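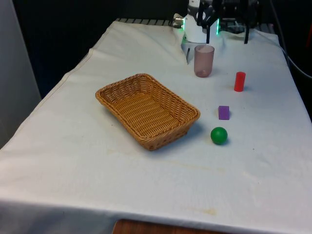
The Findis laboratory has published the first results of its Sarnomis study, which examines how a robot arm may be taught to clear a table by copying a person's movements. The findings were released on 2020-08-01 from the laboratory's premises in Grīnberga.

Speaking on behalf of the research group, the project lead said that the arm was given 80 guided runs before it was tested alone. "We wished to know how little teaching would be enough," the lead stated. "In earlier work we had used far more, and the gain was small."

Under the method, the arm completed 94 per cent of its test runs. The lead noted that a run was marked as failed if an object was dropped or left outside the basket.

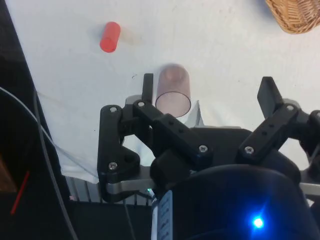 Most failures occurred at the point of grasp, according to the lead. Two causes were recorded: the arm closed too early, or it approached at a poor angle. "A clear cup is harder for the system than a solid red cylinder," the lead explained. "The table shows through its walls, and with the fingers open on either side the system must still judge where the edge is."

Asked about further work, the lead confirmed that the partner firm Tradside would repeat the trials with two arms at one table. Those trials are due to finish in December.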